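4.2 Settlement latency and fee exposure

The second set of measurements concerns the delay between a transfer being accepted by the Clukano sequencer and its settlement on the base ledger. We ran 18 validator nodes under the configuration given in Section 3, with the batch interval fixed at two seconds and the fee ceiling left at the protocol default. Each node kept its own log, and clock drift was corrected against a common reference before the logs were merged.

Median settlement time was stable while the mempool held fewer than 523 pending transfers. Past that point the queue grew faster than batches could be closed, and low-fee transfers were deferred repeatedly.
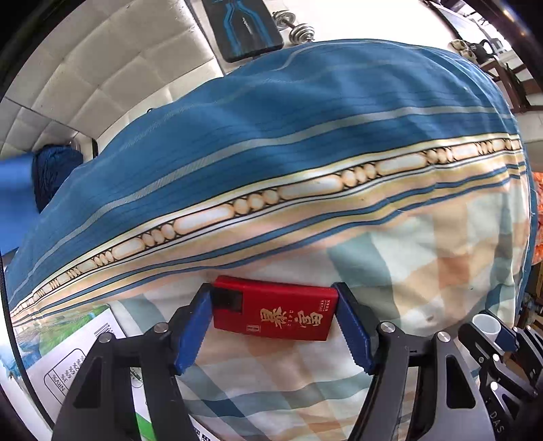 The deferral pattern depends on how fees are ranked. Clukano sorts by absolute fee, whereas Bivel sorts by fee per byte, so a large multi-output transfer is penalized under the second rule and favoured under the first. Van Dijk's model of ordering incentives predicts this behaviour for a single sequencer, but does not cover the case where two sequencers compete for the same batch slot. We extend it here by treating the slot as a sealed auction with a reserve price.

Under the extended model, a token holder who splits a balance into smaller outputs pays more in total fees but faces less variance in settlement time. The effect levels off at 50 outputs - beyond this the added fees outweigh any gain. 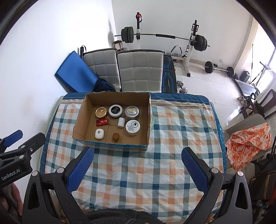 Figure 3. Items in an open box.

Token granularity raises a related accounting problem. The Riltent registry issues one non-fungible token per physical article, and a transfer of several articles therefore produces several ledger entries. Hviid (Auður Hviid, personal communication) proposed a container token that references its contents by hash. For a set such as that in Figure 3, where eight small objects share one cardboard box, the registry would record a single parent entry with eight child references, and only the parent would change hands. Settlement cost then becomes independent of the number of articles, although removing one child requires the parent to be reissued. We have not measured the cost of reissue under load, and the results in Section 5 assume that containers stay intact for the length of the trial.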